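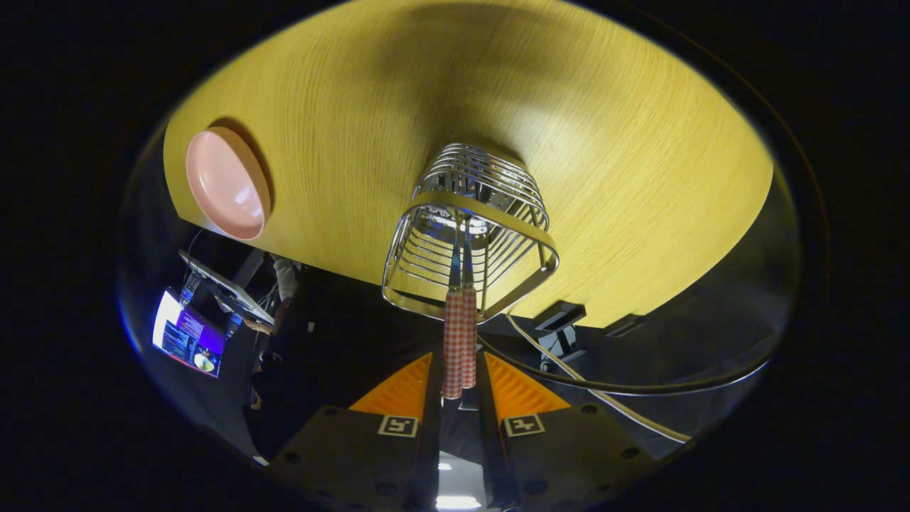

Kulwood is a household goods works on the edge of Vidcombe, best known in the trade for the handling automation brought into its packing and returns hall from 2000 onwards. The works sorts, checks and repacks kitchen and table goods for shops and for the hire trade, and the long, slow change in how that work is done has made it a fairly well-loved subject of local study, not least among the families who have had two or three generations on the benches there.

Background

For many years everything that came through the hall was lifted, turned over, looked at and put down again by hand. Plates were the easy part of the day, as any of the older packers will gladly explain over a cup of tea, and it was the wire goods (baskets, racks, drainers and the like) that caused the trouble. They catch on one another and on sleeves, they shine so brightly under the lamps that a bent rod is easily missed, and there is hardly a flat place on them to take hold of. A packer in those days might handle nearly 965 pieces in a working week, and sore wrists were thought of as simply part of the job.

Introduction of automation

The first machines were conveyors and a carton closer, and they were taken to quite kindly. Picking arms followed a good deal later under a scheme named Onu, run jointly with the sister works at Nudham. Onu began with plates and bowls, which went well, and then moved to wire goods, which for a long while did not. Arms that could set down a plate without a sound would squeeze a basket out of shape or let it swing about by the rim.

The way round this was to lean on the knowledge already in the building. Packers were asked to do their usual tasks with hand-held grippers, at an ordinary table and at an ordinary pace, so that the arms could be taught from the way an experienced person goes about it. The first full set of such recordings came to 1747 turns at the table, and a second brought in many more kinds of rack and basket.

Effects on staff

Nobody at Kulwood was let go under Onu, though some posts were left empty as people retired, and this was felt keenly on the evening shift, which became much smaller. Those who stayed found their days rearranged. Heavy lifting and repeated turning fell away, and in their place came demonstrating, checking and a fair amount of waiting for a screen to catch up, which not everyone enjoyed. A higher grade of pay for demonstrators was agreed one July after some months of talks, and it is still spoken of with satisfaction in the canteen.

There were losses as well. The hall had always been a chatty place, with packers standing elbow to elbow, and the new tables were set further apart. A shared tea break was later restored at the request of the staff, and remains in the rota.

Present use

The hall now keeps 2461 lines of goods on its lists. Plates, bowls and trays go mostly to the arms, while glass, and anything chipped or oddly nested, is still passed to people.

Kulwood and Vidcombe Works History Pages | Contact the editors | Text copyright the contributors | Last changed 11/10/24 | Back to top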